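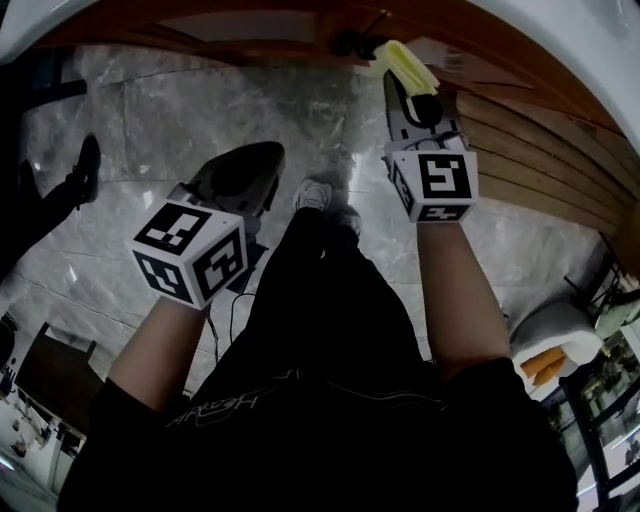
Figure 7.1 A pair of hand-held grippers, each with a marker cube mounted above the hand.

Chapter 7
Buying a Demonstration Kit

When I started teaching this course, the chapter you're reading was a page and a half long. If you wanted to show a robot arm how to do a job, you took hold of the arm and dragged it about, or you sat at a desk with a joystick and swore at it. There wasn't much to buy, so there wasn't much to say about buying.

Now my inbox is full of kits! Most of them work on the same idea. You carry a gripper in each hand, you do the job yourself, and software works out where the grippers went. The arm can stay switched off in another building the whole time (or still be on order, as ours was). What you're paying for is a way of getting human movement into a form a robot can use later, and the sellers differ a great deal in how well they've thought that through.

We'll spend this chapter with one product, the Folden two-handed kit from Brurkeo. I picked it for a dull reason - it's the one our department at Nivilton paid for, so I've had to live with it. The bill came to £3,238 with the first year of software, and I had to defend that figure in a meeting, which does sharpen your reading of a spec sheet.

7.1 What is in the price

Look at the white cubes in Figure 7.1. The black square patterns on them are called fiducial markers, and a camera that can see one clearly can work out where it is and which way it's turned. Several faces carry a pattern, so when you roll your wrist there's a fair chance another one comes into view. That is cheap, well-understood stuff, and you could print a set yourself this afternoon.

So why not build your own? I tried, the November before we bought ours. Printing the markers was easy. Getting them flat, square and fixed firmly to something I could wave about all morning was miserable, and my version drifted every time I put it down a bit hard. With a kit you're paying for the fixing and the calibration far more than for the pattern, and that's where I'd look first when comparing quotes.

Then there are the finger pads. The right-hand gripper in the figure has a pale yellow-green foam one at its tip. Pads are the part of any kit like this that you should expect to replace, so ask what a set costs before you ask about anything clever. Brurkeo sells them in packs of 10, and I was cross to find that the first pack wasn't included.

7.2 What a morning with the kit is like

I'll be blunt, your forearms will ache. The sales film has a cheerful chap folding towels for 40 minutes without a pause, and I'd like to meet him. My colleague Shanti Kaushik, who has recorded far more with the Folden than I have, stops every quarter of an hour and gets cleaner data for it. Tired people cut corners with their elbows, and the robot learns the corners too.

You also have to think about what the camera can see. Cross one hand in front of the other and a cube disappears behind your sleeve. The software does its best to fill the gap, and over a short one it does well. Over a long one it guesses, and in version 2 of the software it still doesn't warn you clearly that it has done so. I've complained about this twice.

What I do like is the freedom. You can take the grippers to where the work is - a kitchen, a shop floor, somebody's hallway - and there's no arm to bolt down when you get there. For short household jobs that alone may settle the matter.

7.3 A rival, and how to compare

The obvious alternative is the Gerlach, which uses heavier grippers and tracks them without printed markers. We had one on loan for a term. It copes better with crossed hands and worse with shiny rooms, and the support desk was lovely. I'd happily have kept it for bench work.

Before you go on to 7.4, write down one two-handed job you'd want a robot to learn, and mark the moments when one hand hides the other. Keep the list handy, as we'll use it to score both kits.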